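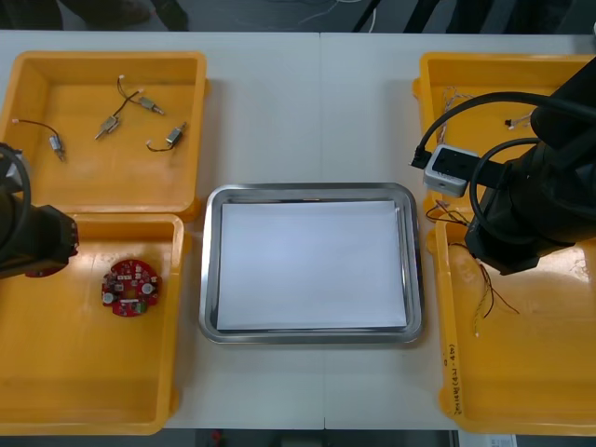

Stedow repair morning wants your dead toothbrush

14 June 2022

Residents of Stedow have been asked to look in their drawers, lofts and the cupboard under the stairs for small electrical things that stopped working years ago and were kept anyway.

The town's repair morning returns in July at the old Whitlock shop, and the organisers have decided that this time the theme is small appliances. Milk frothers, toy trains, electric toothbrushes and desk fans will all be looked at. Televisions will not, following an incident with the stairs last year.

Hazel Thibodeaux, who runs the morning, said the last one drew 51 visitors, most of them carrying the same make of kettle. "We mended a fair number," she said. "The rest we were very sorry about."

The district council estimates that its tips took in 600 broken fans and hairdryers over the winter, a figure it describes as disappointing. It has offered the repair group a grant of £2000 for spare parts, to be paid once a form has been filled in. The form is being redesigned.

Dwayne Fitzsimmons will again be in charge of soldering and has asked that children stand further back than they did before. Do-yoon Ji is to give a short talk on how to open a plastic case without snapping the clips, a skill he says he picked up by snapping a great many clips.

Not everyone in the town is keen. Tormod Lie, whose house faces the shop, wrote to the council to complain about parking and the noise of a food mixer being tested at length. He has since booked a slot for his radio.

Visitors may bring up to four items each. Screws should be brought along too, ideally in a bag with the thing they came out of. Doors open at ten, and anything left behind at closing time goes into the raffle.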